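How an Open Workroom Works
By Jovita Mendoza
Numbridge Young Readers, Buildings and Rooms, Part 7

A workroom is a room where adults do their jobs. Some workrooms are divided into many small offices with doors. Others are left as one large space, and these are called open workrooms or open-plan rooms. The word "plan" means a drawing of a room seen from above. In an open plan, the drawing has very few lines inside it, because there are very few inside walls.

Every room has to solve the same problems. People need light to see by. They need air to breathe, water to drink, and places to sit. They also need clear floor to walk on. In an open room, each of these is shared.

Light from outside is called daylight. It enters through the windows and spreads until something blocks it. In a room with many walls, daylight stops at the first one. In an open room, it travels much farther. White paint helps. A white surface reflects most of the light that lands on it, and a dark surface absorbs most of it. A glossy floor reflects light too, in the way a pond does on a calm day.
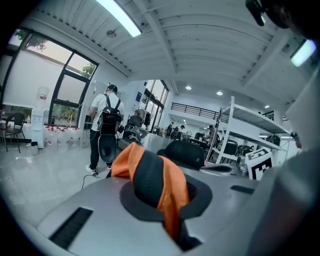 Large windows and white walls in an open workroom. The water dispenser stands by the window.

A water dispenser of this type holds its bottle upside down. Gravity pulls the water into a small tank inside the machine. As water leaves the bottle, air has to enter and take its place. The air goes up as bubbles, and the bubbles make the "glug" sound. When the tank is full, its water covers the mouth of the bottle. No more air can get in, so the flow stops until somebody fills a cup.

Some large rooms also have a mezzanine (say it: MEZ-uh-neen). A mezzanine is a floor that covers only part of the space below it. Its open side needs a railing to prevent falls.

Daylight changes all day. It is weak early in the morning, stronger at noon, and gone at night. For this reason a workroom also needs electric light, and the usual place for it is the ceiling. A light placed high up can reach a wide area, and people do not walk into it.

There are two common kinds. A light panel is flat and wide. It sends light out from its whole surface, so the shadows under it are soft. A spotlight is small and sends most of its light in one direction, so its shadows have sharper edges. You can test the difference at home with a flashlight. Hold your hand between the flashlight and a wall and look at the edge of the shadow. Then tape a sheet of white paper over a window on a sunny day and hold your hand up near the wall again.
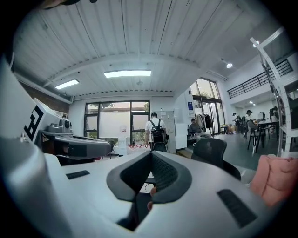
Light panels and round spotlights in a white ceiling, with a beam running across it.

The beam has a different job. A beam is a strong, straight piece that carries weight from above and passes it to whatever holds up its ends. Wide rooms often need beams — the distance from wall to wall is too great for thin planks alone.

The last part of the room is the part people touch most: the chair. An office chair is made of several pieces, and each has a name. The backrest supports the spine. The seat carries most of the body's weight. The armrests hold up the arms so that the shoulders can relax. Many backrests are made of mesh, a material full of tiny holes. Air passes through the holes, and the sitter's back stays cooler than it would against solid foam.

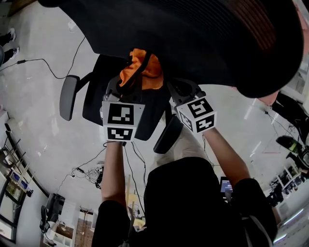
Mesh has one disadvantage. Dust settles in the holes. A dry cloth picks up the dust on the surface, and a soft brush or a vacuum cleaner reaches the rest. Armrests get dirty faster, since hands and elbows rest on them all day — wipe them with a slightly damp cloth and let them dry.

Words to know
Absorb: to take in
Beam: a long, strong piece that carries weight
Mesh: material with many small holes
Mezzanine: a floor that covers part of the space below it
Reflect: to bounce back

Try it
Draw a plan of your classroom. Mark each window, each ceiling light, and the nearest place to get water.

Checked for young readers by Noemí Rosales. Updated January 12, 2026.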